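El cajón de los cables llega a casi 900 piezas en el almacén de Gralano, donde cada noviembre toca hacer limpieza. Hay ganchos sin percha, cordeles sin paquete y cartones que alguien guardó «por si acaso» – el caso sigue pendiente. La norma es sencilla: lo que lleve un año sin nombre se va.

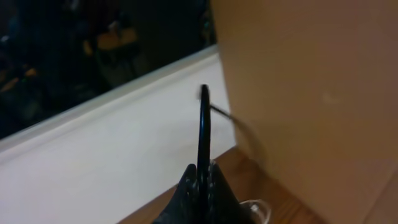 Un aro negro rematado en gancho, con su hilo gris, junto al cartón.

El aro se queda otro año.

783 compartidos · 200 comentarios

Relacionados
Vik, el trastero infinito
Susance: doblar cajas sin llorar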